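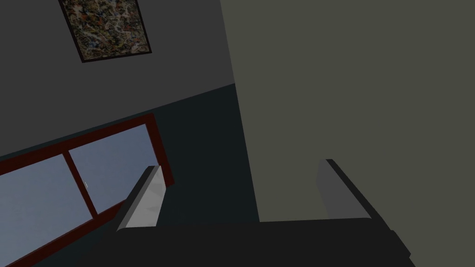
I finally quit my phone at bedtime, and I'm a little annoyed that it worked. My friend Darlene Després has been after me about this since July, and I kept telling her I only scroll for five minutes. Sure, five minutes that end at 1 a.m. with me reading reviews of a mattress I already own!

So the phone now charges in the kitchen, and I bought a cheap alarm clock at Clorlow (it ticks, but you get used to it). The first few nights were rough. I kept reaching for the nightstand like there was a snack on it.

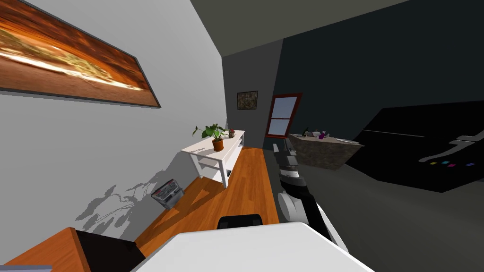

What I do with that last hour now is read – real paper books, mostly mysteries from the library. I'm on my third since New Year's, and I read maybe two all of last year. If I'm too tired for that, I just let my eyes wander, and a big picture on the wall is great for this. Give me a blurry landscape, all orange and rusty brown with that bit of olive green through the middle, and I'm yawning before I've decided where the horizon is.

Mornings are still a work in progress. I go straight to the kitchen and check my messages before the coffee's even started, and last Saturday I stood there in my socks for 14 minutes. Darlene says that's next on her list.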